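2025-11-04, Sarkstead

Whether a machine can be trusted with breakfast is still being worked out at Haugland, where a single robotic arm has been set to work on a toaster oven.

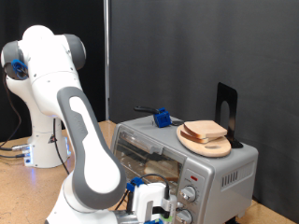
## Toast first, dishes later

The trial covers five kitchen chores. Making toast is the first, and the arm has had 283 goes at it. Nii Yakubu, who runs the trial, said the oven door gave the most trouble.

"It manages on a good day," he said. "I wouldn't leave it alone in my own kitchen yet."

Three of the chores have still to be tried, among them wiping a worktop. Shop work, such as filling shelves, is not part of the trial.

Haugland wants another 200 attempts at the toast before moving on. Results are due in December.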